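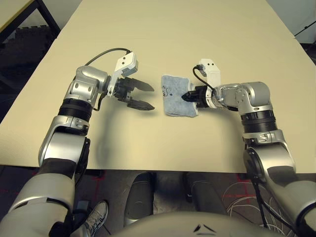 ## Linen folders wanted, Vandstead (casual, 2 spots)

Small towels mostly. Face cloths, hand towels, the odd bath mat. We wash for short-stay cabins, a couple of hairdressers and the Saneck pool, and the folding has gotten away from us. Need two people, start of September, earlier if you can.

Sorry this is quick, typing between loads.

### The job

- Folding and stacking, standing at a big table. Pale top, so stains and fluff show up well
- Sorting by colour and by client. Navickas cabins get the blues, pool gets the whites, hairdressers get whatever's dark
- Checking each piece before it goes in a stack. Frayed edge, pulled thread, makeup, hair dye. Goes in the reject tub, don't fold it
- Bagging and labelling
- Some lifting, full bags are heavy. There's a trolley, use it
- Wiping down the table and sweeping at the end. Lint gets everywhere

Not doing: ironing, deliveries, the big machines. Dalia runs the machines and does not want help with them.

### Hours

Four shifts a week, mornings. 6.30 start, done by 11 most days. Thursday is the big one becuase the cabins all swap over, so you must be able to do Thursday. The other three we can talk about.

School holidays get busier, you'd be offered extra. You can say no.

### Pay

Casual award rate plus the loading, paid weekly into your bank. Paid trial shift. Yes, paid, I've had three emails asking already. Steel caps not needed but closed shoes are, and we don't supply them. Aprons we do.

### How we fold

You don't need to know this coming in but people ask.

Face cloths: lay flat, pull the corners out, smooth from the middle. In half, in half again, fold edge facing you. Tag or printed mark on the inside. Stacks of ten.

Hand towels: thirds longways, then half. Navickas wants them in half again, to fit the baskets in the bathrooms. There's a card on the wall.

Bath mats: half, roll, done.

Fuzzy ones are slow at first, they grab at each other and the edges curl up. Give each one a shake before you lay it down. Speed comes in a week or two and I'd much rather a tidy stack than a fast one. We put through 4,000 pieces in a heavy week so the stacks have to sit straight or the bags won't close.

### Who we're after

Someone who turns up. Someone who doesn't mind doing the same thing over and over with the radio on (Eglė picks the station, good luck). Laundry or housekeeping experience is nice, don't need it. Good eye for marks. Okay on your feet for a few hours.

If you get bad reactions to detergent please tell us. We use Trivik unscented for nearly everything but the pool stuff gets a stronger wash.

Any age from 16 up. Retired people very welcome, Eglė Butkienė came to us at 67 and folds faster than me. English doesn't have to be perfect, the tub labels are colour coded and between us we can usually work it out.

### Getting here

581 Wharf Rd, Vandstead, round the back, green roller door. Bus stops at the corner but the first one is 6.20 so you'd be walking in right on time, that's fine. Free parking along the fence. Not in front of the door please, the van needs it.

There's a fridge, kettle, microwave. Tea and coffee on us. Bring your own milk if you're fussy about milk.

### To apply

Email or drop in. No fancy resume. Just send me:

1. name and phone number
2. which mornings you can do
3. when you could start
4. any work you've done, even if it's got nothing to do with laundry

jobs@vandsteadlinen.example, attention Yamila Zúñiga. Or come by after 11 when the noise dies down and ask for me or Shaimaa Ragab. Don't ring before then, we can't hear the phone over the dryers.

Trial shifts are with Kaja Šimkus, an hour and a half, you'll do face cloths first and then a mixed tub. She'll show you everything. Wear something you don't mind getting fluff on, dark clothes are a bad idea.

We'll get back to everyone, might take a few days. Ad comes down when both spots are filled, so if you can still see it we're still looking.

Also if you only want holiday work and not regular, put HOLIDAYS in the subject and I'll keep you on a seperate list for December.

Yamila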